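Plilluvance Working Papers
Search this collection Search Clear
Home Papers Authors Contact
27/07/2025 | Kalliopi Yordanov

3.2 Demonstrations by remote control

All demonstrations in this study were given by remote control inside the Meltinau simulator. The operator drives the robot through a home with a hand controller and sees only the image of the onboard camera. We did not give the operator a map. In an earlier pilot, made in November, the operators looked at the map more than at the camera, and the policy learned movements which had no visible cause in its input.

One demonstration starts when the operator presses the record key and ends when the goal is announced by voice. In total we kept 701 demonstrations. Each was given by one of nine operators, of whom three had no earlier experience with such work. The commands were stored together with the camera images, and pauses of over two seconds were marked but not removed.

A part of the recorded views contains very little that can guide a movement. Figure 1(a) is of this type. The wall takes most of the view, and the useful information is in the line between wall and floor, the grid of the floor texture and the brown panel at the right side. We asked the operators to turn slowly at such places, so that the corner stays visible during several images.

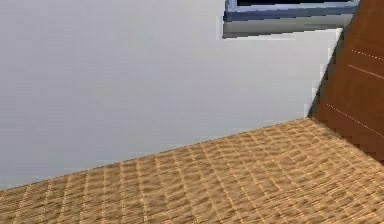
3.3 Doorways and narrow passages

The second type of view is met in hallways. In such places the operator must decide how far to stay from an open door, and this distance is what we want the robot to learn from the person. A planner with a fixed safety margin often refuses the passage completely.

Figure 1(b) gives a view with two open wooden doors. The near one takes much of the right half, and the farther one hides most of a toilet in the room behind. On the left, a grey mat lies flat on the floor close to the wall. We had no rule for mats in the first instructions. Some operators drove over them and others went around, and the learned policy hesitated between the two. In the second version of the instructions the operator treats every flat mat as an obstacle if there is enough free floor beside it.

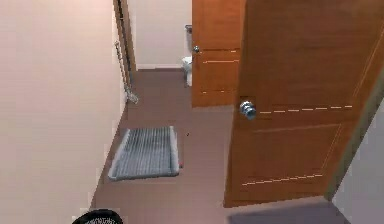
Figure 1. Camera views from the simulated home: (a) room corner with textured floor; (b) hallway with open doors.

The labels for the passages were written by the same operator who gave the demonstration, using the Runmont annotation tool. Where the commands changed direction more than once before a door, the passage was labelled as uncertain and was used only for testing.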